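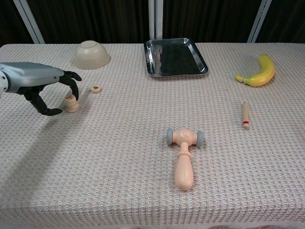 Reviewed by Edileuza Prado
Filed under: Simulation, Plugins

I am using Plorgate for cloth and soft body since January, mostly on one short film with a lot of curtains and one very heavy coat. Before this I did everything with the solver that comes inside my 3D package, so my comparison is with that.

The install was easy. You get a new shelf with nine buttons and I think I use four of them. The coat has 700 panels after I cut it (yes, too many, I inherited the pattern from Osvaldo Guerra and I did not want to touch it). With the default settings it exploded at frame 30 every time. I raised the substeps to 20 and after this it was stable, but slow. One night for a shot of six seconds.

What I like very much is the friction map. You paint it directly on the mesh and the sleeve stays on the arm where it should stay. In the old solver I was adding constraints by hand and then animating them off again, and it always popped somewhere. The wind is also good. It has a falloff you can draw as a curve, and the curtain near the window moves more than the one behind it without a second field.

What I don't like: the cache. It writes one file for each frame and does not clean the old ones, so if you change the frame range you can load yesterday's simulation without knowing it. I lost a Saturday with this. Wendelin Lehner wrote on the Kudville forum that you can put a version token in the path, and it works, but the manual does not mention it.

Self collision on thin layers is still weak. The lining of the coat goes through the outside at the elbow. I increased the thickness and then the coat looked like a mattress. At the end I deleted the lining where the camera does not see it.

The license is per machine, also for the render nodes, and for a small team this is a pain.

I give it four from five for curtains and flags. For layered clothes three, and I will try again when the next version is out.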